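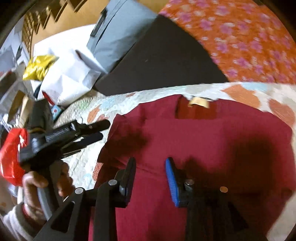

Folding tees on the bed: which way do you go?

Flulness Home Forum > Laundry & Closets

quiltedkate
I've been on a folding kick all May and I'm loving it! I used to fold on top of the dryer and everything came out crooked. Now I lay each shirt flat on the quilt, collar toward the far side, smooth it with my palm, and go sleeves first, then sides, then up from the hem. A plain dark red tee takes me 30 seconds and stands up in the drawer like a little book. So satisfying. Does anybody else fold on the bed, or do I need a table?

dryer_sheet_dan
Table, every time. A quilt has too much give. You press a crease in, the padding pushes it right back out, and all that stitching grabs at cotton.

quiltedkate
See, I like the grab! On my table the shirt slides around while I'm pulling the second sleeve in. On patchwork it stays put.
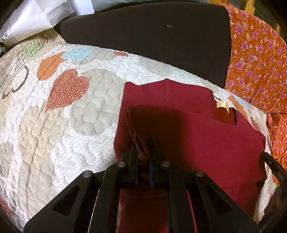

The part I still fuss over is the first pinch. If I pick up only the top layer, the back stays behind and I get a lump in the middle. So I take both layers together, lift a bit, and let the fold fall over by itself. The tag is my center mark — if it's in the middle when I'm done, I did it right.

mossybasket
Team bed here. Mine is a Haddad quilt, pretty flat, and I got through 27 shirts on it last night while the pasta boiled over. Worth it.

dryer_sheet_dan
27 shirts! OK, but tags are a lousy center mark. Half of mine are sewn in crooked. Match the shoulder seams instead.

quiltedkate
Ooh, fair point on the shoulders. I'll try it on the next load.

lintroller4
I don't fold tees at all. Hangers. Folded ones get that line across the chest.

mossybasket
Only if you stack them flat under jeans. Stand them up and there's no weight on the crease. I did switch to 4 short rows in the Jiltbridge drawer, and the lines went away.

lintroller4
Hm. I might clear out one drawer and see. Which direction do your rows run, front to back?

mossybasket
Side to side, collars down, fold facing up.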